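Utance Handling Lab
Progress report to the Galtoria equipment fund, second reporting period
Prepared by Lena Gajewski

Where we are

The grant covers the purchase of one bench arm, a gripper, cameras and a first set of fixtures, with a plan for a second station to follow. The arm is mounted and running. We are now using it to work out what the second station should look like before we commit the rest of the money.

Most of the work this period went into handling soft and awkward items. Our partner at Wysocka packs gift trays, and the parts that slow their line are the ones that bend or hang over a rim. We have been practicing on stand-in items at a white table: a shallow tray with a dark green rope knotted to its rim and a striped, ridged piece in orange and cream. Nam-gil Ban runs the sessions and keeps the log. He has recorded 324 attempts so far, against a target of 200 for the period.

The fingers we bought with the arm are slim and black, and they reach into the tray well enough.
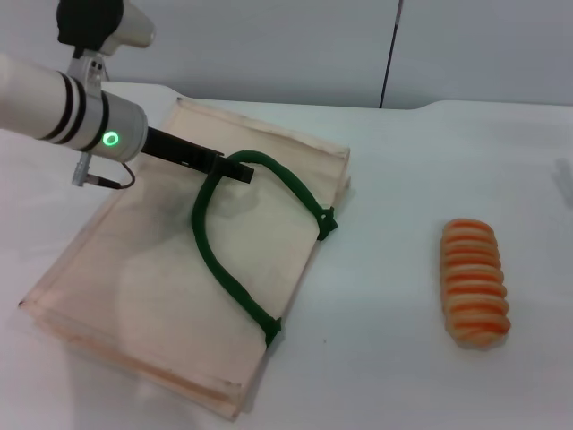 Do we need a second gripper type before the second station is ordered?

Probably, and we would like to decide in October, once the soft-item trials are finished. Changing fingers costs little. Changing the gripper body means new cabling and a new mounting plate, so we want to do that once and on both stations at the same time.

Spending to date

The arm and its controller came in at the quoted price. Cameras were slightly under. We overspent on cables and connectors, mainly because the first wrist cable was too short for the full range of motion and had to be replaced. The replacement cost $232 with shipping. It has been charged to the fixtures line, with your office's agreement.

The wrist camera was the cheapest of the three we looked at. It is light and fits the bracket, but it is soft at close range and does not help much when there is little on the table to pick out.

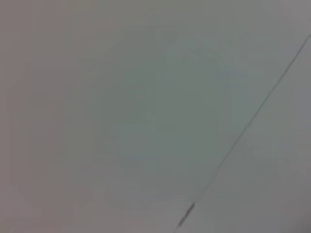
We have a quote from Colia for a better one at $459 – the only quote so far, and we will get a second before ordering. If both stations get the new camera, the cost can be met from the contingency line without touching the money set aside for the second arm. The old camera would be kept as a spare.

Table space is the other open item. The current table is large enough for one tray and one loose piece with room between them. Wysocka would like to see two trays side by side, and that needs either a wider table or a different mounting position for the arm. Nam-gil prefers moving the arm. I have asked for a price on both options and will send you the figures when they arrive.

We also underestimated setup time. Each session begins with laying out the items and checking the camera views, and in the original plan this was not counted at all. The revised staffing table includes it.

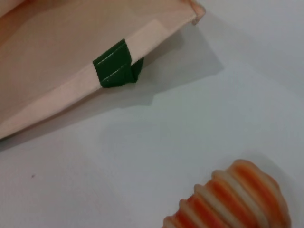 Plans for the next period

Finish the soft-item trials and write up which items the present fingers can handle and which they cannot.

Get the second camera quote and place the order.

Settle the table question. If we go with the wider table, delivery will take roughly six weeks, so the decision has to come before the station order goes out.

Send the draft specification for the second station to Galtoria and Wysocka for comment.

Requests to the fund

We ask for approval to move the camera purchase to the contingency line, as described under spending. We also ask that the deadline for the second station order be moved back by one month. The total budget stays the same.

Receipts and the session log are in the shared folder. Questions on the trials can go straight to Nam-gil, and anything about the budget should come to me.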